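Questions about the family room at Bomholm House

What can I find in the family room?
The room has a round white table, chairs, and a small box of toys for young children. Most of the toys are wooden, for example the shape sorter. Tea and coffee are in the kitchen next door.

May we leave our things on the table during the day?
Yes, this is no problem. Drink bottles, paper cups and toys can stay there until 15 minutes before closing. After this time we clear the table and put what we find on the shelf beside the entrance.

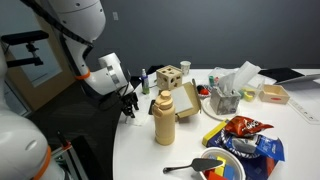 If you miss something, please look on the shelf first. We keep items for one month, then they go to the charity shop in Vikstead. Single blocks from a shape sorter are kept longer, as a sorter with a missing piece is not much fun.

How should I clean the table?
Please wipe it with a cloth after eating. Fold the cloth when you are finished. Coloured pencils come off with warm water. For paint or glue, please ask us before you try any stronger cleaner.

Can I donate toys?
We accept clean toys with all their parts. Please bring them in an open box, so we can check them quickly. We are sorry, but we cannot take soft toys.

Can I book the room for a birthday?
Yes, outside the normal hours. Write to the Kohlhase Street office and mention booking form 1818.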